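A sorting kit that fits the rack you already own

By Maribeth Sarmiento

The first thing I did with the Torkum sorting kit was get it wrong. I had bolted the base plate down a full turn too loose, the arm gave a little shimmy on its first reach, and the software politely stopped everything and asked me to check my mounting. I checked my mounting. Ten minutes later it was running, and I spent the rest of the afternoon standing there with a cold cup of coffee, grinning like a kid at an aquarium.

I have been writing about small-shop automation long enough to be wary of anything that arrives with the word "kit" on it. Kits have a way of being a box of parts and a link to a forum. This one comes from Teltura, a small company that started out selling replacement grippers and seems to have gotten tired of watching its customers struggle with everything behind the gripper. Torkum is their answer: one arm, a two-finger gripper, a camera at the wrist and a second one on a fixed post, and software that takes you from an empty bench to a working pick-and-place routine without asking you to write code.

What sets it apart is what it doesn't make you buy. Most starter cells want you to build around them. They come with their own trays, their own table, sometimes their own little fence. Torkum asks you to point its cameras at whatever you already have, mark the openings on a screen, and get going. For shops like mine, where the shelving has been there longer than most of the staff, that is a very big deal.

Setting it up

Teltura says a new owner should be able to finish setup in an afternoon. I believe it, with the caveat that you should own a decent set of hex keys and read the mounting page twice (see above). The arm goes on first, then the fixed camera, then the cables, which are labeled at both ends. I can't tell you how happy labeled cables make me.

After that the software takes over. It moves the arm slowly through a set of poses while both cameras watch, and it builds its idea of the workspace from that. You then draw around each bin opening with a mouse. If you have four bins, you draw four shapes. You name them whatever you like, and those names show up everywhere afterward, including in the error messages, so it pays to pick something sensible. I named one "Left-ish" on day one and had to live with it.

The part I liked best is the teaching mode. You hold a pair of buttons on the wrist, drag the arm by hand to where you want it, close the fingers, drag again, open them. Do that a handful of times from slightly different starting points and the software offers you a routine. It isn't magic, and it will sometimes offer you a silly one with an extra swoop in the middle, but you can cut the swoop out on the timeline the way you'd trim a phone video.

The practice cubes

Every kit ships with a bag of practice cubes in different colors, and I'd assumed they were filler. They turned out to be the most useful thing in the box. A cube has flat sides, it sits well between flat fingers, and when something goes wrong you can see right away which way it tipped. You learn more about your own setup from dropping a cube a few times than from any manual.

Color matters too. Teltura's guide suggests you start with a cube that stands out from your bins and then switch to one that doesn't, so you find out how much your routine leans on easy contrast. I love this advice. It's the sort of thing an engineer would know and a marketing department would leave out. In my tests the kit was very sure of itself with strong contrast and a touch slower when the cube and the bin were close in color, taking an extra look from the wrist camera before it committed. I'd much rather have the extra look.

I ran 200 picks with the contrasting cube and another 200 with the close match. The first set had no drops at all. The second had a few, all of them early, before I moved a desk lamp that was throwing glare onto the plastic. If you take one tip away from this review, take that one: glossy bins and a low lamp don't get along. Light from overhead is far kinder.

A second opinion from the stockroom

To see how the kit does outside my own four walls, I spent a day in September with Tiina Karppinen, who runs the parts room at Huttunen, a repair business that handles more small plastic bits than you would think one building could hold. She had been using Torkum for 44 days when I got there and had opinions ready.

"The gripper is better than I expected and the software is about as good as I expected," she told me. "The stop button is too small. I've told them."

She's right about the stop button. It works instantly, but it's the size of a shirt button and it sits flush with the base. I'd want something I could hit with an elbow. Teltura does sell a bigger one as an add-on, and I think it belongs in the box.

Tiina's main use is returning parts to the right bin after they've been checked. It's dull work and people make mistakes at it late in the day. She likes that the kit logs every move, with a still from the camera before and after, so when a part is somewhere it shouldn't be she can scroll back and find out whether the arm or a person put it there. "Mostly a person," she said. "Once it was me."

She also showed me something I'd missed completely. If you hold down the bin name in the software, you get a small heat map of where in the opening the arm has been letting go. Hers had a tight cluster in the middle of every bin except one, and that one had been nudged sideways on its shelf. She slid it back and the cluster moved home. I went straight to my own setup that evening and found Left-ish was off by a good inch.

Where it struggles

The fingers are wide, and that's both the charm and the limit. They hold a block beautifully. They're clumsy around anything thin that's lying flat, and if a part ends up pressed against the wall of a bin there's often no room to get a finger behind it. Teltura has a narrower set on the way. I tried a preproduction pair and they help, though they mark softer plastics more easily.

Deep bins take some thought as well. The arm can reach down into them, but the wrist camera ends up looking mostly at its own fingers and a lot of wall, and the fixed camera can't always see past the rim. The software handles this by releasing higher than I'd like. For cubes that's fine. For anything you care about, put a layer of foam in the bottom.

Speed is modest. I got 80 moves an hour with the settings on cautious, and a fair bit more on the quick setting, which I used for one morning and then turned off. It wasn't unsafe, it just made the whole rack hum, and I found I stopped trusting it. This is a machine you want running steadily in the corner while you do something else.

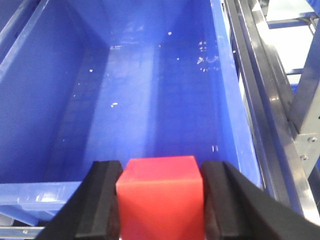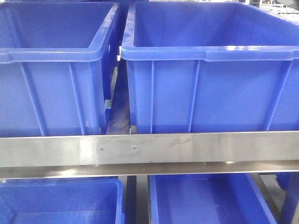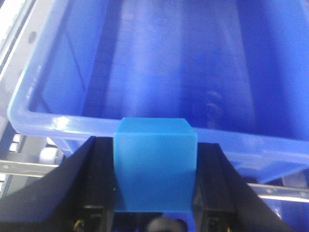
Blue bins on a metal rack; the first cube is red, the second a pale see-through blue.

The one rival worth mentioning is Ceneo, which sells a similar arm with a more polished app and a much nicer carrying case. I used one for a couple of weeks last year and enjoyed it. It's faster, and its phone alerts are excellent. But it wanted its own trays, spaced its own way, and by the end I had rearranged half a wall to suit it. If you're starting with a bare room, look at both. If you already have shelves you like, Torkum is going to make you happier.

Support has been good so far. I sent two questions, one of them pretty basic, and got answers the next morning from a person who had clearly looked at my log. There's a yearly plan that covers replacement finger pads and software updates, and you can skip it and still get fixes for anything serious. The pads themselves are a wear item. Mine had a light polish on them after 1,000 picks and still held fine, and swapping them takes two screws.

I asked Teltura what's coming next and got a refreshingly short list. The narrower fingers come first, then a way to copy a routine from one bin to another (please!), then better handling of shiny surfaces. The copy feature is the one I'm waiting for. At the moment, if you teach a move into one bin and want the same move into its neighbor, you teach it again, and by the fourth bin you start to feel it.

My review unit was due back at the start of October 2024. I've asked to keep it through the end of the month, mainly so I can try the new fingers on a drawer of mixed fittings that has been bothering me for years. Tiina is sending over a bag of her worst parts to go with it, and Left-ish is getting a proper name before they arrive.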